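Cell 2 at Nurnthorpe: Frequently Asked Questions

Maintained by Khrystyna Zakharchenko. Last gone over in November, when the heating failed and there was little else to do in here but read. If your question isn't on this page, look again, and then come and find me.

What is Cell 2?

Two small arms on one rail, three pale walls, a patterned cloth for a work surface, and a set of habits we've all built up around it. Cell 1 is the one in Drustthorpe and has its own page, which I don't write and can't defend.

How do I start it up?

Main switch, then the controller, then wait for both arms to report in. The wait is 30 seconds. It feels longer, and pressing the button again makes it a minute. When both arms are listed on the Imov screen you can enable them, left first. Starting with the right does no harm, but the log lists them in the order they came up and I like to be able to read it.

Do I have to home the arms every morning?

Yes.

Even if nobody touched them overnight?

Somebody touched them overnight.

What should I check before the first run?

Run a hand along the rail and feel for screws that have started to back out. Look at every place a cable is clipped to a link. Open and close each gripper twice with nothing in it and listen. A healthy gripper makes a dry little click at the end of travel. If yours grinds, stop there and write it on the sheet.

The purple cables look far too long. Can I shorten them?

Please don't. The slack is there so the wrist can turn all the way over without pulling on its own connector. A previous colleague tidied the left one up with zip ties and it looked beautiful for most of a morning. If a loop is catching on something, move the clip along the link and then take the arm by hand through its whole reach, slowly, with the power off. You want the loop to open and close freely at every point. Then do it again in the other direction, where it will catch.

How often do the finger pads get changed?

Every 800 hours on the counter, or sooner if small parts start sliding out. Two screws per finger. The screws are tiny and the cloth eats them, so do the job over a tray. Use the short driver from the Szénási kit and go gently; the threads are soft and we have already used up one set of them learning this.

And the joints?

At 4000 hours the arm comes off the rail and goes to the bench. You won't be asked to do that alone. You may be asked to carry it.

One arm sags when I disable it. Is it broken?

It's an arm. Take hold of the upper link before you disable it and let it down gently. If it drops while it's still enabled, that is a different matter: hit the stop, leave it where it is and call me.

Why does the work surface have ferns on it?

Plain gray was out of stock. The pattern has turned out to be useful, as you can tell at a glance whether the cloth has crept. Smooth it from the center outward after cleaning, and keep wrinkles away from the middle, where the fingers will find them.

How do I check that the two arms agree with each other?

Put a small part down in the middle and bring both grippers in toward it, at low speed, one arm at a time. You're looking at the height of the fingers and at the gap between them. Jog the right arm up and back if you need more room, then come in again and see if you land in the same spot. If you don't, rerun the offset for that arm only. Rerunning both gives you two unknowns and a long afternoon.

Both grippers facing the small black part in the middle:

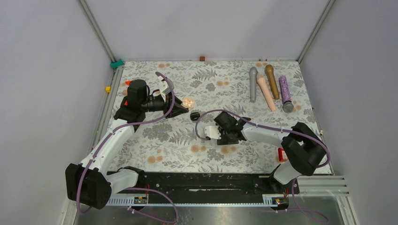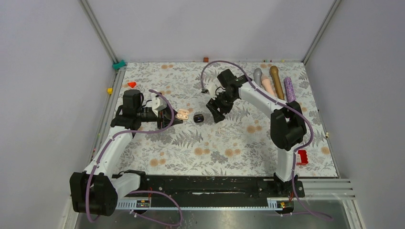
Write the offsets on the sheet even when they haven't changed. A column of identical numbers is dull to fill in and very handy on the day one of them is different.

Can I leave parts inside the cell when I'm done?

Along the edges, yes, as long as they're out of reach of both arms. Anything left in the middle gets picked up by whoever runs the morning routine, usually with an arm, usually at speed.

What do I clean it with?

A dry brush for the rail, a barely damp cloth for the walls. No compressed air. It moves the dust into the joints, where it becomes my dust.

Who do I call after hours?

The number is on the inside of the cabinet door. It's my number. Before you dial, check that the emergency stop is pulled back out.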